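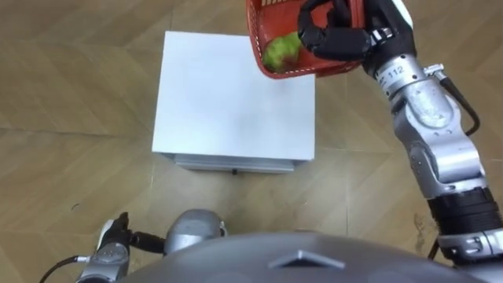
# flat-listings-text

Rental ad texts, cleaned and tagged. Furnished flats only. Text + a small table of fields, no photos in the dump itself.

Maintained by Ehsan Hassanpour. Tagging rules mostly by Ehsan Abbasi (yes two Ehsans, in the commit log we're EH and EA).

Status: usable. Field names won't change again before July, promise.

## What's in it

- 2,567 ads, one row per ad
- 237 of those double-tagged by both of us, see `agreement.csv`
- 3 source sites: Lulance, Proleo, Nikzad
- raw text, cleaned text, tags, and a notes column that is mostly empty

Braltosell was going to be the fourth source. Their export came with every line break stripped and the price glued to the street name. Dropped it. Leftover scripts are in `attic/`, don't run them.

## Files

```
ads.csv main table
agreement.csv double-tagged subset
tags.md tag list w/ definitions
clean.py raw -> cleaned
split.txt ids for train / test
attic/ old stuff
```

All UTF-8. Comma separated, quoted. Excel will eat the leading zeros in `ad_id`, open as text.

## Columns

| column | type | notes |
|---|---|---|
| ad_id | string | leading zeros matter |
| source | string | lulance / proleo / nikzad |
| raw | string | as exported |
| clean | string | output of clean.py |
| rent | int | monthly, blank if "ask" |
| rooms | float | half rooms are a thing on Proleo |
| floor_type | string | see below |
| furnished | string | full / part |
| tags | string | semicolon separated |
| tagger | string | EH, EA or both |
| notes | string | free text |

## Floor types

Most questions we get are on this column so, longer section.

Values: `parquet`, `planks`, `tile`, `carpet`, `mixed`, `unsaid`.

- `parquet` when the ad says parquet, or herringbone, or chevron. Owners use the last two as if they were the same thing. We don't try to seperate them.
- `planks` for "wood floor", "floorboards", "boards throughout"
- "wood look" goes in `unsaid`. Could be anything.
- `mixed` only if the ad names two. Parquet in the living room and tile in the bathroom is `parquet`, everybody has tile in the bathroom.
- "newly sanded", "original", "restored" etc. are tags, not types.

EA wanted a separate value for carpet over parquet. There were too few. It's in notes, search "over parquet".

## Furniture tags

Tag the thing if the ad names it. Don't infer. "Bedroom ready to move into" does not give you a bed.

- `bed`, `sofa`, `table`, `desk`, `chairs`
- `wardrobe` has to be for hanging clothes
- `cabinet` for anything boxy with doors or drawers that isn't a wardrobe. Nightstands too. Was two tags until we noticed we couldn't agree with ourselves on a Saturday vs. the day before.
- `shelves` open only
- `storage` is for rooms and cellars, NOT furniture. Proleo ads say "storage" for a drawer unit all the time, change those to `cabinet`

Baskets, lamps, cushions, plants: no tag. Listed under "extras" in the raw text if you care.

## Cleaning

`clean.py` does, in order:

1. strips html leftovers and double spaces
2. replaces phone numbers with `<PHONE>`
3. replaces emails with `<EMAIL>`
4. cuts the house number off street addresses
5. drops everything after the agency signature line
6. truncates at 2,000 characters

Step 5 is greedy. On Nikzad ads where the agent signs at the top it deletes the whole ad, so there's a check that puts the text back if the result is empty. Ugly, works.

Step 6 only touches long Lulance ads. Full text still in `raw`, but careful, phone numbers and emails are removed from `raw` as well by a seperate pass before export. House numbers aren't.

## Known problems

- Rents are as advertised. Some include heating, some don't. No column for it. Sorry
- Reposted ads. We removed exact copies. Same flat with new wording stays in.
- `rooms` on Nikzad sometimes counts the kitchen
- Lulance ads are longer and better written, so models like to learn the source instead of the floor. Report scores per source please.
- A handful of ads are half in another language. Left alone.
- `furnished = part` is a mess. One owner's "part" is a fridge and another's is everything except the mattress.

## Split

Use `split.txt`. Split is by street, so the same building shouldn't land on both sides. Double-tagged ads are all in test.

## Quick start

```
python clean.py --in raw.csv --out ads.csv
python check.py ads.csv
```

Needs pandas. check.py prints rows with unknown tags and quits. No output = fine.

## Not for

Guessing rents. Sample is lopsided, almost nothing below the second floor and hardly any studios. Also please don't try to match ads back to owners.

## TODO

- [ ] heating column
- [ ] redo `part`
- [ ] EA: rewrite tags.md, the cabinet entry is still the old one
- [x] leading zeros
- [ ] Proleo half rooms, ask someone what a half room is

Found a wrong tag? Open an issue with the ad_id and the tag you'd give it. No need to paste the ad text.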